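4.2 Limiting the handset to calls and directions during shifts

The second part of the study looked at what happened when the phones carried by delivery and repair staff were reduced to a small set of functions. In the first part, described in Section 4.1, staff used their own home screens and could open anything installed on the phone. In the second part, the home screen was replaced by a plain launcher, which we call Pultley. It showed six tiles: calls, directions, the job list, the clock, the flashlight, and a help button. No other app could be opened from the launcher while a shift was active.

We did not remove any software. Apps that had been on the phone before the study stayed in storage and kept their data, but their notifications were held back until the end of the shift. A held notification was not lost. It was placed in a queue and delivered when the worker signed out, in the order in which it had arrived. Calls and text messages from numbers on a personal list were let through at all times. Each worker wrote this list before the first shift and could change it from the help button without asking a manager.

Fifty-nine workers at two sites took part. The Skanby site handles parcels and the Hinojosa site sends technicians to customers who rent office and workshop equipment. Twenty-three of the workers were at Skanby and the rest were at Hinojosa. All of them used company phones running the same version of the operating system, and all had used those phones for at least one full season before the study began in April.

The launcher wrote one line to a log each time a tile was opened, each time the screen was unlocked, and each time a worker used the override. The override was a long press on the clock tile. It opened the normal home screen for a short period, after which the launcher came back. We added it after early talks with staff, several of whom said they would not carry a phone they could not get out of. Workers were told that overrides were logged, but that the log did not record which apps were opened. Managers had no access to the logs at any point.

Unlocks fell at both sites after the change. The drop was larger at Skanby, where the work is paced by the route and there is little waiting. At Hinojosa the drop was smaller in the first weeks and then grew. We think this reflects the kind of day technicians have. They often wait for a part or for a customer to open a room, and these are the times when people in the first part of the study most often unlocked their phones without a clear task. In total, 3648 overrides were logged. Most came in the late morning and in the last hour of the shift, and they were not spread evenly over the group. A few workers used the override many times a day, while others tried it once and left it alone.

Interviews were carried out by the second author, and notes were coded by Czesław Sadowski and Tonantzin Villaseñor, working separately. Where their codes differed, they discussed the passage and settled on one. The most common complaint was about the camera. Technicians had been using it to keep a record of how a machine was put together before they opened it, and the launcher had no camera tile. In the first version, taking such a photo required the override, and this raised the override count for a reason that had nothing to do with distraction. We added the camera to the job list screen partway through the study, so that a photo could be taken from inside an open job and saved to that job only. Overrides logged before and after this update are treated separately in Section 5.
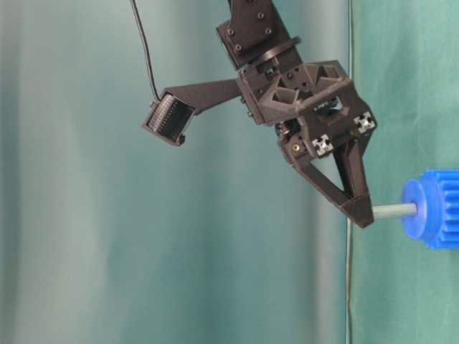 Figure 4. Robotic gripper below its wrist mount.

Job photos also showed us that the size of the phone screen mattered more than we had planned for. The launcher at first displayed saved photos at a fixed small size, to keep the job list short. Workers said this was fine for parcels on a doorstep but useless for machine parts. The later version allowed a saved photo to be opened to full screen and enlarged with two fingers. Sharing and editing stayed blocked during the shift.

Directions caused fewer problems. The tile opened the map with the next address already filled in, and the search field was hidden unless the worker tapped it. Some Skanby drivers disliked this at first, mainly those who planned their own order of stops. A setting was added that let them move stops up and down before leaving the depot.

A third site, Zildale, had agreed to join but changed its phone supplier shortly before the start. The new phones did not allow the home screen to be replaced by an outside app, and the site was dropped. Its workers filled in the opening survey, and their answers are included in Section 4.1 but not in the results for the launcher.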